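Report the Trials You Did Not Keep

A position paper from the Manipulation Methods Group, Vedgate Institute
Latrice Boateng and Miłosz Dudek

The success rate is the most quoted number in work on robot grasping, and it is also the number a reader can do the least with. A paper states that a trained policy picked up a part in a given share of attempts. The reader is seldom told how many attempts were set aside before that share was computed, who set them aside, or under what rule. We believe this practice should end, and we believe that our own field of small-part handling is a sensible place to end it.

Our view comes from an evaluation our group carried out last winter. The policy under test, called Mosis, learns from recorded demonstrations and takes its input from a camera mounted at the wrist. Its task was narrow: find a small metal part on a cloth surface, close on it, lift it and hold it. We recorded 399 attempts. When the two of us came to prepare the results, each working alone from the same logs, we arrived at different success rates. The gap was large enough to change the ranking of Mosis against the earlier method it was meant to replace.

Neither of us had made an error of arithmetic. One of us had removed 67 attempts as invalid. The other had removed 30. Both sets of removals could be defended. Some attempts had begun before the arm settled at its starting pose. In others the part had been placed outside the area the protocol described. In a further group the cloth had been disturbed by the previous attempt, and it was here that our judgments parted. One of us held that a disturbed cloth was a fault in the setup. The other held that it was a condition any working system would meet every day.

The disagreement is easier to follow with the working view at hand. Small parts of this kind offer the fingers very little height to close on, and the surface beneath them has a texture of its own.

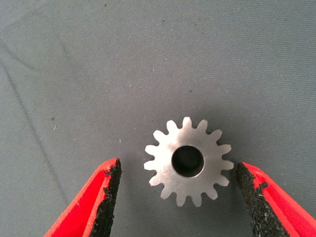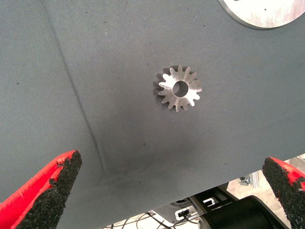

Wrist camera views with a spur gear on the gray cloth, between the two fingers.

A policy that sees only through the wrist camera has to separate the part from everything else in view. If a change in the cloth is enough to send it to the wrong place, that is a finding about the policy. To discard the attempt is to discard the finding. Yet we also accept that an evaluation in which the setup drifts freely from one attempt to the next tells the reader little about any particular cause of failure. Both positions have merit, and a single percentage cannot hold both.

It is sometimes argued that exclusions are a minor matter because they fall evenly on all the methods being compared. Our logs do not support this. A method that moves quickly and presses hard on the surface disturbs it more often, and so produces more attempts that a sympathetic reviewer may class as spoiled. The exclusion rule then rewards the method for the damage it does. We did not notice this in our own work until the two lists were laid side by side, and we have no reason to think that other groups are more watchful than we are.

A second argument is that full reporting places a burden on small laboratories. We take this one more seriously. Keeping every attempt, with its video and a short note on its outcome, takes storage and staff time. In our case the notes were the greater cost. An operator who has just reset a part for the fortieth time does not wish to write a sentence about it. We found that a short list of outcome codes, chosen before testing began, removed most of the labor. The codes do not have to be perfect. They have to exist before the first attempt, and they have to be published along with the result.

A third argument, heard more often in conversation than in print, is that reviewers will punish honest numbers. A paper that reports a lower rate over all attempts may be placed beside a paper that reports a higher rate over selected ones, and the comparison will not be kind. This is a fair description of the present state of affairs. It is the strongest reason for journals and conferences to act together, as no single author can be expected to bear that cost alone.

We therefore recommend the following to editors and program chairs.

Every reported success rate should be given twice: once over all attempts begun, and once over the attempts the authors consider valid. Where the two figures are the same, the authors should say so.

Every excluded attempt should carry a code, and the table of codes should appear in the paper itself. A supplement that few people open is a poor home for it.

The person who decides on exclusions should not know which method produced the attempt. This proved simpler than we expected. Our logs already stored the method name in a separate field, and hiding it took an afternoon.

Setup conditions that vary during testing, including the state of the work surface, should be described as part of the test. If they are held fixed, the authors should state how and how often they were restored.

We have adopted these rules for all grasping work at Vedgate from February onward. The Cárdenas and Itier benchmarks, which our group maintains for internal use, have been reissued with both rates shown for each entry. Several of our own earlier results look weaker in the new tables. One looks stronger, and on review we concluded that its original exclusions had been too strict.

We have not settled the question of the disturbed cloth. Our current rule counts such attempts as valid and marks them with a code of their own, so that a reader who disagrees can remove them and recompute. Dr. Dudek continues to believe that the surface should be reset every time. Dr. Boateng does not. The attempt log is available to any group that wishes to test either position, and requests may be sent to the institute's methods office.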